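Home | Blog | Small rooms | Letters | About me

Filed under: bathroom, small things, tidying

Soap dish, second try

I have moved the soap three times this winter. First it was on the edge of the sink, where it slid into the basin every morning. Then it lived on a folded washcloth, and the washcloth became something I did not want to touch. After this I used a saucer from my grandmother's coffee set — pretty, but a saucer holds water very well, and soap in water turns into jelly.

My friend Sirkka Laaksonen told me to stop being stubborn and buy a dish with a drain. She has one from Dariveo since August and her soap bar lasts much longer, she says. I looked in two shops and at too many web pages. Some dishes cost more than a dinner. There was one of stone that weighed 669 grams, and I thought about my toes and closed the page.

What I wanted was simple. The part with the slots should sit above a lower part, so the water has somewhere to go. It should be plastic and have round corners, because square corners collect gray slime and I clean them with an old toothbrush, complaining. And the color should be happy. My bathroom has no window, the tiles are the color of weak tea, and I need some help in there in February.

So it is the yellow kind with a white base. I like how thick the rim is, it is pleasant to hold. When I cleaned the sink cabinet I also took out all the small clear boxes that I keep for cotton pads and hairpins. I had to search for the lids for a long time. A clear lid on a white table is nearly not there! I put my elbow on one of them.

My rules for the sink are now these. One soap out, the others in the cabinet with the paper still on. The sponge gets its own place and does not lie on the soap. Every Sunday I pour out the lower part and rinse it with hot water, also if it looks clean. Elsa Pesonen wrote to me that she puts hers in the dishwasher, but I have not tried this and my dishwasher is old and angry.

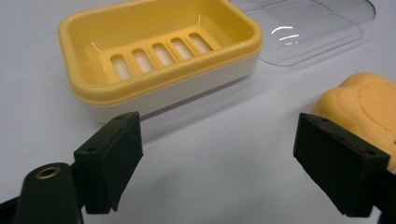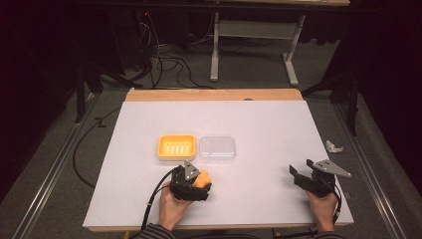
Soap dish with its slots, and a clear plastic piece beside it.

Next I want to do the shelf over the washing machine, where I have shampoo bottles with one spoon of shampoo in each. If you know a good way to hang a wet sponge without drilling in the tiles, please write to me.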